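Part-Time Copy Editor and Letters Page Wrangler, The Cultham Quarterly

Cultham, on site two days a week, the rest wherever you have a table

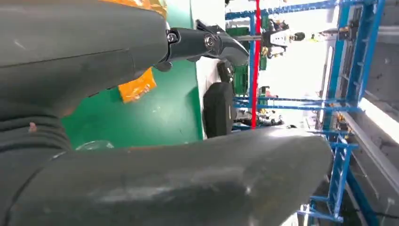

Who we are

The Cultham Quarterly is a regional magazine of local history, gardening, weather complaints and recipes that call for more butter than your doctor would like. It comes out four times a year, in theory. We have a small staff, a loyal readership and a very old style guide that still has a firm opinion on the word "telegram."

Our current copy editor, Danai Kokkinos, is leaving us after 18 years to grow garlic. We have tried to talk her out of it. She has shown us the garlic. It is good garlic.

What you would be doing

Most of the job is reading. You would edit every article for sense, spelling and grammar, check names and dates against the county records, and write the headlines our contributors forgot to write or wrote too many of. Our contributors are knowledgeable people who know a great deal about barns. A few of them file by email. One files by typewriter, single-spaced, and you would be retyping that.

The rest of the job is the letters page. We get more mail than a magazine our size has any right to, and a good share of it concerns the correct route of the old Renamberg stagecoach road. Two families have been arguing over this in our pages since before anyone now on the staff was hired. You would choose which letters run, trim them without starting a feud, and answer the ones that don't run. Please do not take a side on the road. Danai took a side once, and we lost 28 subscribers and a pie.

You would also:

Keep the style guide up to date (see "telegram")
Proof the classified ads, including the ones for goats
Sit in on the planning meeting before each issue and say when something is boring
Send final pages to Papadakis, our printer, who will call you if the margins are off and will be right

What we need from you

At least two years of editing work of some kind. Newspapers, newsletters, manuals and church cookbooks all count. A cookbook might even put you ahead, given the state of our recipe section, where a teaspoon and a tablespoon have been known to trade places.

You should be able to tell a writer that the first four paragraphs have to go and still be on speaking terms with that writer by lunch. You should be comfortable looking things up. If you read menus for typos, we will know you when we meet you.

A degree is fine. So is not having one. Knowledge of barns can be picked up on the job, whether you want it or not.

Hours and pay

The position is 18 hours a week, somewhat more in the last week before an issue closes and somewhat less in the week after, when the office is mostly people staring at the wall. Pay is hourly and depends on experience – Widad Hijazi, our business manager, will give you the range over the phone and will not make you guess. You get paid vacation, a parking space under a tree full of starlings, and a free subscription, which you will already have read.

The office is on the second floor above the Odier shoe repair shop. There are stairs and no elevator. If stairs are a problem, tell us and we will work out a different arrangement for the on-site days.

How to apply

Send a resume and a one-page letter to Vasiliki Mavromatis, Managing Editor, at the magazine's mailing address or by the form on our Contact page. In the letter, tell us about something you cut and were glad to see gone. Please keep it to one page. We do notice.

Applications are due by 01/12/2021. We will invite 7 people to take a short paid editing test, done at home, on a real article about drainage. Interviews follow, and everyone who applies will get a reply, including those we don't hire.

Questions about the work itself can go to Danai, who is still at her desk until the next issue closes and is happy to talk. She may try to sell you garlic.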